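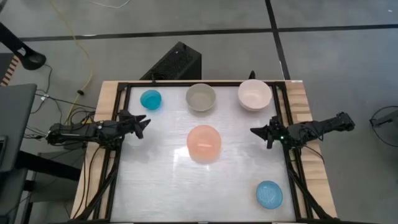

测一测就知道谁能出成绩？

Baysal体操俱乐部五月起给新学员做“Winico选材测试”，每人收费405元，测完发一张评级表。家长很买账，我不太信，于是去问了他们的主教练。

她先纠正我：“这不是算命。”可当我问准确率有多高，她想了一会儿，说目前没有数字。“柔韧、弹跳、握力都能量，量出来总比凭眼睛看强。”量完之后呢？评级高的孩子进Histus班，一周多练三次。练得多自然进步快，这算测试准，还是训练有用？

“你这个问题，我们队里也吵过。”她说。
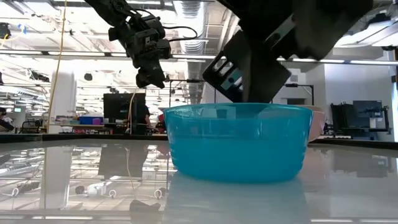 桌面上的青蓝色半透明塑料碗

去年在Ruron赛场拿到平衡木名次的那个女孩，俱乐部宣传页上写的是“测试选出的苗子”。我查了报名时间，她入队时还没有这项测试。主教练承认页面写得不严谨，说会改，

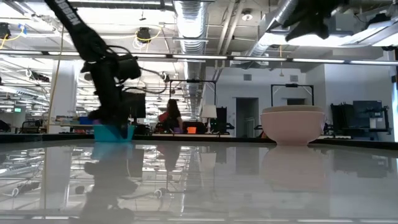 但没有说什么时候改。她更愿意谈基本功：“倒立先站稳60秒，再谈后手翻。家长总想跳过这一段。”这句话我倒是同意。

我又问，评级低的孩子有没有留下来的。她说有，具体多少要回去翻名册。“有个男孩评级垫底，鞍马现在是同龄里最好的，脾气也倔，叫他休息他不休息。”那评级表还有什么用？她笑了笑，说至少让教练知道先补哪一块。
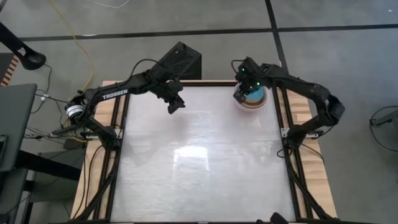 第431期　第3页

既然只是用来补短板，为什么要分班，为什么要另外收钱？她的回答是场地和人手都有成本，测试的器材也要租。账目我要求看一看，她说得问俱乐部管理方。管理方到截稿时没有回复。

临走前她补了一句：“测试明年可能会简化，柔韧那几项重复了。”收费会不会跟着降，她说不归她定。

2011年11月28日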